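Stondovska Street Supper Club - minutes of the August planning meeting
Last updated: August, after the evening meeting

I'm taking the minutes again, so you get them my way, which means long and with my own comments left in. We started at 7:15 in the back half of the Berrada, once the lunch chairs had been moved out of the way and the fan had been persuaded to turn.

Minutes of the last meeting
Read out, mostly by me, and agreed with one change. I'd written that the July supper ended at ten and I'm told it was closer to eleven. Fixed! I also spelled "freekeh" two different ways and have now settled on one.

How July went
Very well, I thought, and the room seemed to agree. The cold cucumber soup was gone before the second sitting got to it, so the second sitting had tomato salad twice and was nice about it. The lamb took longer than planned (the Berrada's left oven runs cool, please write this on your hand if you cook there) and there was a gap between courses that felt like a small vacation. A couple of people said they enjoyed the gap. The ones with babysitters did not.

The bread was praised again. We agreed to stop thanking the bread every month or these minutes will never get shorter.

Money
We have nearly 500 dollars in the kitty after paying for July. I was pleased with that until someone brought up the dish deposit, which we still owe the Ivel rental place, and the tablecloths, which went to the laundry with candle wax on them. The laundry hasn't said yet what it wants to charge. I'll bring the bill next time.

There was a fairly long talk about whether to raise the ticket price. I was for it, and I said so more than once. Butter has gone up, and so has anything with a nut in it. The other side of the table felt we'd lose the younger neighbors, and the younger neighbors who had come along said yes, you would. We left the price alone until the end of the year and agreed to cook cheaper mains in the fall - beans, squash, chicken thighs, that kind of thing.

The October menu
This took up most of the evening and I enjoyed every minute of it. Soup first: we started out with five suggestions and got down to two, which are white bean with sage and a smoky carrot one I had never heard of and now want very badly. Both will be cooked at home and brought in jars to the September meeting so we can taste them side by side. Bring your own spoon.

For the main we're doing baked squash stuffed with rice, onions and dried cherries, with chicken on the side for those who want it. The question of whether the rice should be cooked first went around the table a few times. I say half cooked. It's down in the minutes as half cooked, so that's that, unless somebody tries it before then and gets mush.

Dessert is plum cake. We had a disagreement about cinnamon that I won't go into, but there will be cinnamon.

Allergies
The sign-up form needs a proper line for allergies. Right now people write them under "comments," next to remarks about parking, and in July I read straight past a sesame allergy and only caught it when I was printing the table cards. It scared me, so I'm moving that line to the top of the form and making it one you have to fill in, even if you only write "none." Everyone was in favor. Tahini dressings will also be served on the side from now on, with a label on the jug.

Tables for the second room
The Berrada has offered us the small room next to the kitchen as well, starting in October, which would mean we could seat everybody at once and drop the second sitting. Hooray! It has no tables in it, though. We can rent folding ones from Ivel like before, or look for something we can keep. I'd much rather keep something, and I spoke up for a pale wood top with plenty of grain in it, bare, with no cloth (see above re: candle wax).

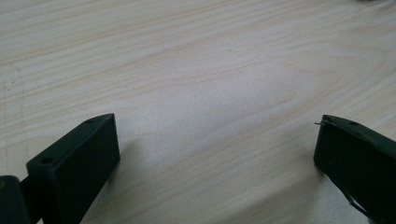
Light wood tabletop, the sort of finish I have in mind for the small room.

The worry with bare wood is red wine and hot dishes. Cork mats were suggested, and so was a good coat of oil twice a year. I offered to do the oiling if someone else does the sanding, and had no takers on the sanding as of 8:30. We need seating for 8 in there, either at one long table or a pair of short ones pushed together. Most of us liked the long one, but it has to get around the corner by the coat hooks, and we haven't measured the corner. I'll take a tape measure over this week.

Ranar
The farm stand at Ranar can do the squash and the plums if we order by the middle of September. They'd like us to pick up the crates ourselves and bring the empty ones back, and we do still have their crates from the spring, two of which are in my hallway with boots in them. I'll empty them out. We'll need a car with a big trunk for the pickup, so please tell me if yours is free in the mornings.

Other bits
The playlist: shorter, and quieter during soup. The string lights by the door need a new plug. Somebody's blue casserole dish with a chipped handle has been on the Berrada's shelf since May, and they would like it gone.

To do before September
Me - laundry bill, the new form, measure the corner, empty the crates.
Soup people - one jar of each.
Whoever has the spare key to the linen closet - bring it back, please.
All of us - ask around about tables, and about sanding.

We finished at 9:05 and then stood on the sidewalk talking about plums for a good while longer. Next meeting is in September, same place, same time, and I'm bringing the cake so we can try it with and without the cinnamon.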